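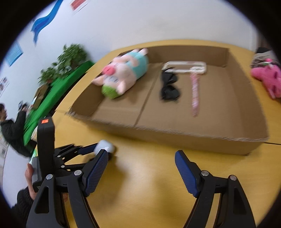

Backlund box-sorting set: data card

Contents

554 clips of odds and ends on a table and in a shallow cardboard box. The things are whatever people turned out of drawers: a pink pig soft toy in a light blue outfit, black sunglasses, a pink patterned strap attached to something white and frame-shaped. 537 clips have a written note. The other 17 do not, and I would leave them out.

What it claims to be

The original write-up at Trivine called this "everyday tidying". I have my doubts. Putting a soft toy in a low box is sorting at best – few homes keep a pig and a pair of sunglasses together on purpose. Treat the results as box work and don't stretch them to cupboards or shelves.

Labels

Ronja Nordin and Obed Bonsu wrote the notes. They disagreed on 13 clips, mostly over whether a strap counts as a separate item. We kept both versions. "Tidy" appears as a label too, and I still can't say what it means.

Known problems

Soft things are over-represented. Boxes are all low-walled, and some have torn edges, so "box edge" notes are less exact than they look. The November clips use different item names; see names_old.txt.

Use

Fine for naming and grouping household items. Not tested for anything breakable, whatever the Clergate page says.

Corrections to Sushil Chauhan, with the clip number.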